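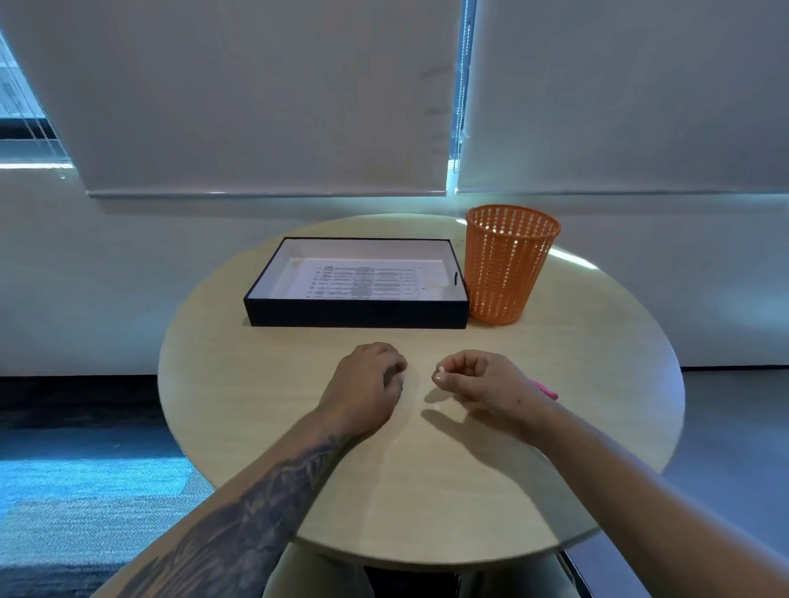 Jidgate is an open-source software package for segmenting and labelling first-person video of manual tasks, used mainly to prepare training data for robot manipulation policies. It takes recordings made from head height, tracks the hands in each one, and divides the recording into short labelled actions that a learning system can use. The package is written in Python, with a tracking core in C++, and is maintained by the software firm Hosteck.

History

Jidgate began as an internal tool at Hosteck, where Keerthana Reddy and Steinar Lykkegaard were working on a planner for tabletop sorting. The planner needed demonstrations broken into reach, grasp, transport and release phases, and the labelling was at first done by hand in a spreadsheet. Reddy wrote a script to propose the phase boundaries automatically, and Lykkegaard later rewrote the tracker so that it could run on an ordinary desktop computer.

The first public release was made on April 28, 2020. Fitriani Nugroho joined as a maintainer after that release and wrote most of the annotation viewer.

Design

The software is organised as a pipeline of three stages, each of which can be run separately.

The first stage, tracking, estimates the position of both hands and the joints of each finger. Left and right are assigned from the direction in which the forearm enters the view, with a second check on the position of the thumb. Early versions relied partly on skin colour and lost track of forearms that were tattooed, sleeved or in strong window light. The colour cue was removed in version 3.

The second stage, segmentation, looks for changes in hand shape and speed. A closing thumb and index finger is treated as a candidate pinch, and a curled hand resting on a surface is treated as idle unless it moves. Pinches on very small objects are a known difficulty, as the fingertips may cover the object completely. In such cases Jidgate marks the grasp as "unconfirmed" and passes it on for human review.

The third stage, surface and container estimation, fits a plane to the work surface and finds regions where an object could be placed. Solid-walled trays are handled by fitting a box with an open top. Bins with perforated or mesh sides are harder, because the background shows through the openings and depth estimates become scattered. A separate routine, contributed by Hakim Wijaya, fits the rim first and then assumes a continuous wall below it. Round tables are supported, although the edge is sometimes fitted poorly where the demonstrator's arms cross it.

Annotation viewer

The viewer displays a recording above a timeline of proposed actions. An annotator can move a boundary, merge two actions or change a label using the keyboard. Corrections are saved in a separate file, so the tracker can be rerun without losing earlier work.

Labels come from a vocabulary file supplied with the package. Users may add their own verbs and object names, but the four basic phases cannot be removed. Sheets of paper, pens and other flat or thin items have a category of their own, in which the contact threshold is set lower than for other objects.

Use

Output can be exported to a plain text format or to the message format used by the Lumbantobing motion planner. The Wusport laboratory used Jidgate to prepare a set of 1000 demonstrations of desk tidying, which it later used to compare grasp planners. Yusri Rondonuwu, who led that work, reported that most manual corrections concerned the moment of release – particularly when an object was lowered behind the wall of a container and could no longer be seen.

Limitations

Jidgate does not estimate force and cannot tell a light touch from a firm grip. It assumes one demonstrator at a time. Recordings in which both hands hold the same object are labelled twice, once for each hand, and must be merged in the viewer. Bands of daylight on a pale surface may also be reported as object edges – the manual recommends closing blinds or turning on the exposure filter.

See also

Learning from demonstration
Hand tracking
Action segmentation
Grasp planning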